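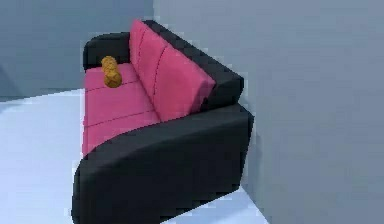

A simulated room from the Tratside set, with a two-tone sofa and a small golden-orange object on the seat.

Friday, November 27, 2020

Researchers at Pernow have published a method for training household robots to find small items on soft furniture using rendered rooms alone. The work, led by Hwa-young Bang with Natsumi Koyama, was carried out with the software firm Sandberg.

The training set, named Tratside, holds 3,136 simulated rooms. Each one pairs a piece of furniture with plain walls and a plain floor, and the colours, the lighting and the viewpoint are drawn at random. Surfaces are kept simple on purpose. According to the paper, fine fabric detail added to the rendering time and made no measurable difference to the result.

The main change from the group's earlier system, released in May, lies in how the network is scored. It must mark the outline of the item and also estimate the height of the surface under it. Cushions and armrests had caused most of the earlier errors — a rounded armrest was often taken for a separate object — and the height estimate is meant to separate the two cases.

The method was then tried on 228 photographs of real living rooms, none of them used in training. The network missed the target item in 20 of these. Most of the misses involved items close in colour to the seat, Bang said, and the group has not yet tested transparent objects.

"The rooms don't look much like anyone's home," said Koyama. "The network needs the shapes to be right, and it needs a lot of them."

Training took three days on a single workstation. The group has released the rooms and the scoring code, but the trained network is held back while Gonaletti, which makes indoor service robots, runs its own trials. Grasping is outside the scope of the paper and will be covered in a separate report.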